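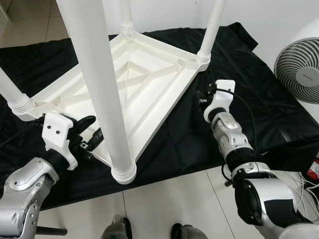

Workshop tips from robotics club — the stool edition

By Sizwe Mokoena, February

Our club at Flarkedmont spent most of the term teaching a two-armed robot to put furniture together and take it apart again, and I've come away with a heap of tricks that work just as well with ordinary human hands. A few favourites:

Flip it first. A plastic stool is much easier to work on with its legs in the air. You can get at every collar, and you can see the ribs under the seat if you want to check for hairline cracks.

Put a cloth down! An old black bedsheet is my pick. White plastic shows up beautifully against it (our vision code loves that, and so do my eyes after a long evening), and it saves the seat from scuffs. Don't bother ironing it.

Start all four legs before you push any of them home. I learned this one the hard way. So did the robot, which got three legs in perfectly on its practice run and then had a very sad time with the last.

Hold close to the joint. If you grab a leg way up high you're mostly just wobbling it. Ka-ming Lai, who writes our grasping code, moved the grip point down near the collar and our test runs went from hopeless to 37 good ones out of 80. Not bad for students!

Stuck leg? A dab of dish soap on the grooves, wait a few minutes, then twist and pull. Wipe it all off before you put it back together.

Tie up your cables. Velcro straps, not zip ties — you'll be undoing them again next week.

Next month: drawers. Wish us luck.

3,330 shares | 37 comments

Contact the club | Back to top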